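# Plunik folding work table, four months in

I bought the Plunik because the listing promised "no wobble, ever," and I have owned enough folding tables to doubt that kind of talk. It cost me $100 on sale. Ayane Chiba, who sold me on the idea, has the older Hedindale version and swears by it, but hers sits against a wall and holds a lamp.

Setup is easy enough. Four legs, a locking bar on each pair, done. The instructions are one sheet and the second drawing is plain wrong: it shows the bars going on from the outside, and they won't. I lost half an evening to that.

The load rating is 70 pounds. I have no quarrel with the number, since weight was never my problem. Side-to-side movement is. Type at a normal pace and you feel a small sway, worse at the short ends. Tightening the bolts helped for a week or so, then it was back. I wrote to Plunik in June and got a reply telling me to check that my floor was level. My floor is level.

The folding part, to be fair, is good. The hinges are smooth and it goes flat enough to slide behind a door. If you need a table twice a year for guests, that may be all you want.

For daily work I would look elsewhere.

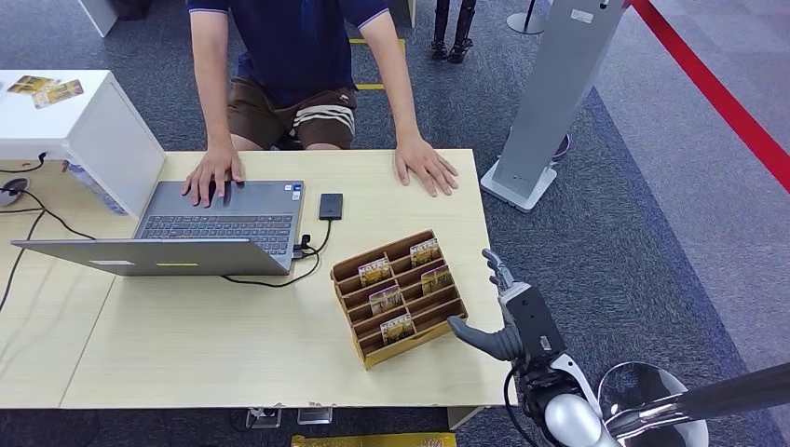
Sheena McIver has a Mackay with fixed legs that she bought used for less than I paid, and I leaned on it as hard as I dared without getting any movement worth mentioning. It doesn't fold, of course. I fold mine so rarely now that I'm not sure I should have cared.

The finish is another sore point. The listing says it resists rings and scratches. Mine had a cup ring by the second week and it has not come out with soap, oil or the Ciltbridge cleaner the company recommends (and also sells - draw your own conclusions).

Two stars out of five. I'd go to three if they fixed the bars and reprinted that sheet.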